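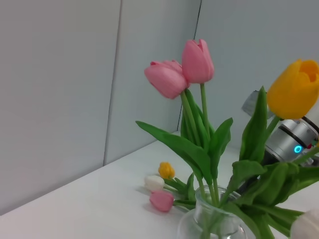

Pink and yellow tulips in a glass vase.

Filed under: Environment > Rivers and Wetlands

Does restoring a drained peat bog increase flood risk downstream?

Our residents' association in Grindon has been asked to comment on a plan to block 34 drainage ditches on Brustgate Moss. Several members are concerned that a wetter bog will hold less rainfall and that the lower road will flood more often. Is there a settled view on this matter?

Posted by Anisa Oei

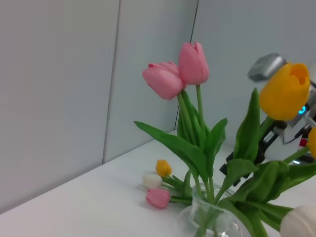

Fahad Naqvi
A bog in good condition is nearly full of water for much of the year, so your members are correct that its spare storage is limited. The main benefit lies in the surface. Blocked ditches no longer carry water straight to the stream, and sphagnum moss and rough grasses slow the flow across the ground. The usual result is a lower, later peak after a storm. The effect is strongest in small catchments and weaker in very large floods.

I would advise the association to request the following from the applicant:
- water table readings from before the work begins
- the size of the catchment above the road (the moss itself may be only a small part of it)
- the maintenance plan for the dams, including who inspects them after heavy rain

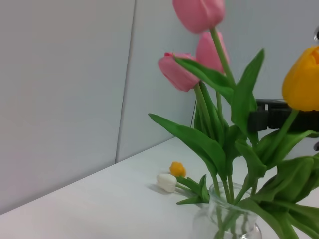 Moss cover takes years to return, and comparisons made in the first winter should be treated with caution.

Padilla93
We had the same thing near us and the road still floods. It flooded before as well. Check the culvert.

Contact the moderators | Copyright Festunis Community Help | Back to top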